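Moving my coins off Brernetti

I finally closed my Brernetti account in August, after putting it off since the spring.
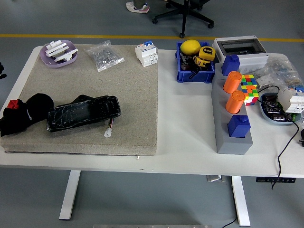
I opened the account when a coworker, Farhad Vahidi, was buying a little Bitcoin out of every paycheck and I decided to do the same. I set up a recurring purchase and mostly forgot it was there. Brernetti was easy to use and the app never gave me trouble. I had no real complaint for a long time.

Then they changed the fee schedule. The old one had a flat charge on small purchases and free withdrawals once a month. The new one has a percentage on everything and a separate withdrawal fee that depends on the coin. They sent an email with the subject line "Updates to your plan," and I deleted it without reading it. I found out when I looked at my history and saw that my purchases were coming out smaller than they should have been.

I looked at two other exchanges, Sivell and Strebel. Sivell has lower fees, but it wanted a video call to verify my identity and the next slot was 15 days out. Strebel let me sign up in an evening. The screens are ugly and the price chart takes a long time to load on my phone. I don't look at the chart much, so I went with Strebel for buying and decided to keep the rest in a wallet of my own.

For the wallet I used Holleck, which is a small desktop program. I had it on my old laptop already from an attempt two years ago. Back then I got as far as the recovery words and quit. This time I wrote them down on paper, twice, and put the copies in two different buildings. I also wiped the wallet and restored it from the paper before I sent anything to it. That took most of an evening and I would do it again. On my first try I had copied one word wrong.

The transfer itself went like this. I sent a very small amount first, and it showed up in Holleck 54 minutes later. I had picked the cheap network fee, so that was my own doing. The next morning I sent the rest, a bit over $3000 worth, and paid for the faster option. Brernetti put a hold on it and asked me to answer some questions by email, including where the money was going and if anyone had told me to move it. I thought that was fair. They released it the same afternoon.

Closing the account was harder than emptying it. There is no button. You have to write to support, and support will not close an account that has any balance at all, and I had a few cents of some coin they had given me as a promotion. The few cents were below the minimum to sell and below the minimum to withdraw. It took three emails before somebody agreed to write it off.

Download your full transaction history before you ask them to close anything. I did it on the last day, almost by accident, and the file only covers one year at a time, so you need to run it once for each year. I need those numbers for taxes and I don't know if support would have sent them to me afterward.

Farhad is still on Brernetti. He buys larger amounts less often and says the new fees come out nearly the same for him, so it depends on how you use it. My recurring purchase is now set up at Strebel and the first one has gone through. I plan to move coins over to Holleck twice a year so I'm not paying the network fee every month.

If anyone has used Sivell for more than a few months, leave a comment. I still have the verification call booked and haven't decided if I'm going to keep it.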